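Setting a Small Table From a Utensil Basket

Most advice on setting a table assumes a dining room, a sideboard and somebody with time. I have a square wooden table, one striped placemat and a wire basket that holds the cutlery between meals. I was doubtful that a basket on the table would save me any work. I'm still a little doubtful, but after 33 dinners of doing it this way I have a routine worth writing down.

What you need

A placemat, a plate, a fork and whatever else you eat with. A basket with open sides and at least one divider. Mine came from a shop called Kindden, and I paid too much for it. The Ulley basket I had before was solid-sided and collected crumbs in the corners, and I never once saw the crumbs until I turned it over.

You don't need a cutlery tray, a napkin ring or one of those bamboo organizers. The Munetti catalog will tell you otherwise. The Munetti catalog has 482 pages to fill.

Step 1. Clear the table and wipe it

Take everything off, including the basket. Wipe along the grain with a damp cloth, then go over it with a dry one. People swear by oils and sprays for this. I tried one and couldn't see any difference the next morning, except that my placemat slid.

Look at the table from a low angle before you go on. Crumbs on pale wood are hard to see from straight above.

Step 2. Lay the placemat

Put it where the person will sit, with the short edge close to the edge of the table. If the mat is striped, you get a free straightedge: run the stripes toward the diner and you can tell right away when it's crooked. On a small table I keep the mat well to one side, which leaves the other half for serving dishes. Centering it looks nicer and leaves you no good place for a pot.

Step 3. Put the basket beside the mat

Set it close enough to reach without leaning. Check that all the feet are down — a wire basket with one bent foot rocks each time you drop something in, and you'll hear it all through dinner. Mine rocked until I bent the foot back with pliers.

Step 4. Set the plate, then sort the utensils

The plate goes down first. Then take utensils out of the basket one at a time, place what you need, and leave the rest with the handles sticking out where a hand can find them.

Wooden handles and bare wood, with the basket in between:

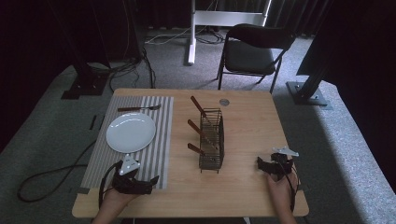
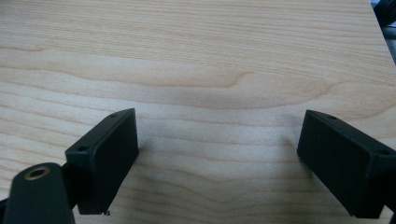
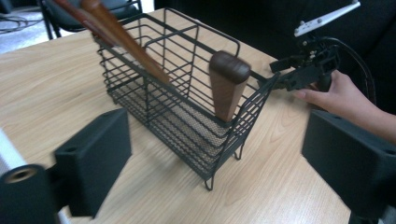
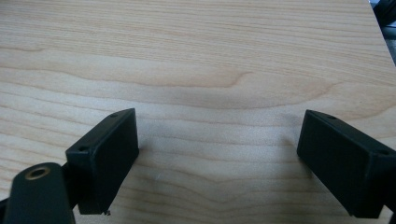 Step 5. Decide where the fork goes

Etiquette books put it on the left of the plate, tines up. That's fine if your mat is wide enough. Mine is narrow, so the fork often ends up lying across the top, the way a dessert fork would. I've had this corrected by guests. The food tasted the same.

If you do lay it across, pull it down a little so the handle stays on the mat. A handle that sticks out past the edge gets caught by a sleeve sooner or later.

Step 6. Load the basket for the next meal

Handles up, always. The manufacturers like to show spoons standing bowl-up like flowers, and then everybody touches the part that goes in your mouth.

Put the thick handles in one compartment and the thin ones in another. Long handles want the end with the most room, or they lean over the rim and tip the whole thing when it's nearly empty. I stop at 5 utensils in mine. The label claimed more, and the label was wrong.

Dry everything before it goes in. An open mesh floor lets air through, but it also lets water through, and a wet wooden handle will leave a mark on an unsealed table by morning. I have a ring to prove it on my old Hallgrímsson side table, and no amount of rubbing has shifted it.

Does it save time?

A bit. Setting for two takes me roughly 2 minutes, and most of that is the wiping. The gain is at the other end of the meal, when there's one basket to carry to the sink and no drawer to open. If your cutlery drawer is already an arm's length from your table, I wouldn't bother buying anything.

Cleaning the basket

Hot water, dish soap and an old toothbrush for the places where the wires cross. Shake it hard over the sink and stand it upside down on a towel until it's dry. Don't trust the dishwasher with coated wire. Mine went through in May and came out with a rust spot near the rim.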